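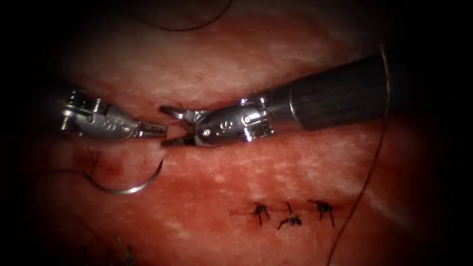
The long drive to a shorter wait

Dirnville and Murutcombe share a river, a football league and, since September, a surgical waiting list. The shared list was sold to both towns as plain good sense. Put everyone in one queue, send each person to whichever hospital has the next free bed, and the wait comes down for all.

It's a tidy story. I spent much of the spring trying to find out whether it was true, and I came away less sure than when I started.

Take the number on the posters. The shared list began with 2,725 names on it. By the end of the first stretch it held 1,772. On the face of it, that's a drop anyone would be happy to put on a poster, and the regional health office did, in both foyers and on the back of the town bus.

A list can shrink for all sorts of reasons, though. People have their operation. People also move away, go private, get better, get too sick, or die. Some miss a letter and are taken off. The posters don't say how many left by which door, and when I asked for the breakdown I was sent the poster again, this time as an attachment.

What I did get, after a second request, was a short note explaining that the old lists had been "cleaned" before they were joined and again afterwards. Cleaning means writing to patients to ask if they still want their surgery. If no answer comes back in the set time, the name goes. The note called this standard practice, and perhaps it is. But mail in the Levchenko valley is delivered to a row of boxes at the highway turnoff, and plenty of people out there check theirs when they go in for groceries. One woman told me she learned she'd been removed when she rang to ask how much longer her hip would be. She was put back on, at the bottom.

Then there's the drive. Between the two hospitals lie 200 kilometres of road, a good part of it single lane behind log trucks. If you live in Dirnville and your bed comes up in Murutcombe, you're expected at 6.30 in the morning with nothing in your stomach. Somebody has to take you, and somebody has to bring you home. The travel subsidy covers fuel at a rate that seems to have been set when fuel was cheaper, and it covers a motel only if the doctor signs a form beforehand. Turn down 2 offers and you go back to the end.

None of that counts as waiting. The clock measures the days between the referral and the offer, so a patient who can't take an offer has, as far as the figures go, been looked after.

Supporters of the shared list make a fair point, and I heard it from nurses as well as managers. Before, a theatre in one town could sit idle while the other was booked out for months. That was silly, and fixing it was overdue. Several patients I spoke to were thrilled. A retired shearer from Filtitholm had his gallbladder out in a fraction of the time he'd been quoted, and he'd have driven twice as far.

He also has a car, a wife who drives, and no job to ask time off from. The people doing well out of the new queue tend to look a lot like him.

The regional office says a full review is coming. It couldn't tell me who will carry it out, or whether they'll talk to anybody who dropped off the list. Meanwhile there's a plan to bring a third hospital into the queue, further down the valley, and the posters for that are already up.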